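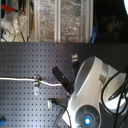

Figure 2. Perforated panel, lighter on its left half.

4.2 Lighting and eye strain

Staff at the Skudov and Inda sites filled in the same survey in April. Of the 60 people who replied, 25 said their eyes were sore by the end of a shift. Most of them put it down to glare. Flicker was named less often, and colour hardly at all.

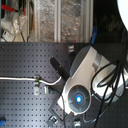 Figure 3. Black cables over a white shell, dark grey pegboard behind.

Feng and Hebden asked the same questions at Carvalho and got a similar split. Their sample was older, and more of them wore glasses. We did not adjust for age.

Blinds were the most common fix people had tried. Two had moved desks,
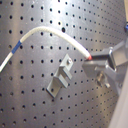 and a few had brought in a lamp from home. Those with their own lamp rated the ceiling lights no better than their neighbours did.

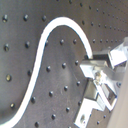
Indoor Lighting Group, Hikunton School of Building Science

Answers on night shifts were too few to report by site. They are pooled in the next section.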